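Print this thread | E-mail this thread
Home Forums New Posts Members FAQ
Search forums Advanced search Go

Counter Service and Small Shops > Layout and Display

Topic: Grab and go counter, what goes where

potham_lunch
We took over the lunch counter at Potham in April and I'm still fighting with the layout. It's one table, brown top, not very deep. We sell sandwiches, foil-wrapped hot items, crackers, cookies and a few small tubs. People order at the table, we put their order together on a tray and hand it over. At noon it gets slow. The line isn't that long but each person takes forever because whoever is serving keeps reaching across things.

Right now the tray goes wherever there's room. I want to give it a fixed spot and build the rest of the table around it. Has anyone done that and stuck with it?

crumbtray
Yes. Tray in the middle, everything else around the outside. Put down two bits of tape for the corners so it goes back to the same place each time. You stop thinking about it after a day.

The mistake I made was putting the sandwiches at the back because they looked nice there. They're what everybody buys. They should be the shortest reach from the tray.

deli_side
I don't agree with tray in the middle. It takes up the best part of the table and most of the day it's just sitting there. I keep a stack of trays at one end next to the register and build the order there. The whole middle is product. On a shallow table you can't afford to give up that space.

crumbtray
How long is your table though? If you build at one end then everything at the other end is a walk.

deli_side
Eight feet with two people on it. I'll give you that it might be different with one person.

potham_lunch
One person most days. Two in the last hour before we close lunch.

jekudell_cafe
We run a counter at Jekudell with one person and we're on the center tray system. Sandwiches in a wicker basket to the server's strong side, foil items in a second basket, dry snacks in a white tray up in the corner because they don't get asked for as much. Small tubs on a clear step stand so the labels can be read. Cookie boxes flat at the edge.

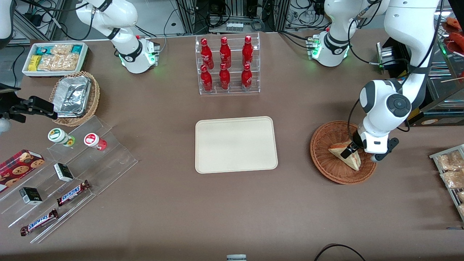
Do the sandwiches need to be wrapped if they're in a basket on the counter?

Ask your local health department, since the rule depends on where you are and whether customers can reach the food. Many places want either a wrapper or some kind of guard between the food and the public, and you'll also have to keep cold fillings cold whichever way you display them.

jekudell_cafe
Adding to that, we only put a few out at a time and the rest stay in the fridge. Whatever you put in a basket, line it. Wicker is miserable to clean once egg or mayo gets into the weave. We use deli paper and change it between batches.

stasiv_sam
I got rid of wicker completely. I don't care how well you line it, crumbs go through. I have plastic baskets that look close enough and go through the dishwasher. Customers have never said a word about it.

jekudell_cafe
I've had those. They crack at the handles and they look cheap after a few months. The wicker ones cost me a little more time and I'm fine with that.

stasiv_sam
Then you're buying the wrong ones. Mine are going on three years.

potham_lunch
I have wicker already so I'll stay with it for now and line it.

What about the foil things? Ours slide all over and the pile collapses when you take one from the bottom.

crumbtray
Don't take one from the bottom.

potham_lunch
Tell that to the guy who works for me. He does it because the older ones are on the bottom.

deli_side
He's right to want the older ones first. Smaller batches. Empty the basket, then refill it. If you keep topping up a half full basket you'll always have this problem. Same with sandwiches.

The other thing with foil is nobody can tell what's inside. We write on the lid with a grease pencil, one letter per item. Stickers fall off when it's warm.

finano_road
We had this argument at the Finano Road shop for a long time. I ended up keeping a tally of what went across the counter and it settled most of it. Over the stretch I wrote down we did 2,495 items and 1,567 of them were sandwiches. After that there was no debate about which basket gets the good spot. I'd suggest potham_lunch does the same before buying anything. A sheet of paper next to the register and a pencil on a string is all it takes.

deli_side
Your numbers are your numbers. We sell way more hot food than sandwiches once the weather turns. So the good spot moves.

finano_road
Sure. That's why I said keep a tally.

potham_lunch
I can do a tally. Does the step stand earn its space? I was thinking of getting one for the tubs and maybe putting the candy bars on the lower step.

stasiv_sam
It's worth it for tubs. Round tubs on a flat table all look the same from above, you only see the lids. On a step the front label shows. I wouldn't put candy on the bottom. It gets knocked off by sleeves.

crumbtray
Get the clear kind. It scratches, so wipe it with a soft cloth and nothing gritty. And put it on the side where the customer stands, because they need to read it and you don't.

jekudell_cafe
Agree on clear. I'd leave the bottom step empty or nearly so. Ours started out with too much on it and the staff had to lift things out of the way to get at the tubs.

potham_lunch
Tried it this week. Tray in the middle with tape at the corners, sandwiches on the right, foil next to the snack tray at the back. Tally sheet is up. It feels quicker but I haven't timed it. I can get around 6 orders out before I have to turn and restock, which is better than before.

The cookies are a problem. I have them in the box, flat, at the far left, and hardly anyone picks them up.

deli_side
Box flat on the table is for storage. Stand it up or put a few on a plate under a cover where people pay.

crumbtray
We leave ours in the box and they sell. The picture on the box does the work. I'd move it closer to where people are standing and leave it at that.

potham_lunch
I'll try moving it first. Don't have a cover that fits a plate anyway.

finano_road
Put cookies on the tally sheet as their own line or you won't know if the move did anything.

potham_lunch
They're on there under "other" with the crackers. I'll split them out.

Page 1 of 2 Next
Reply Print this thread E-mail this thread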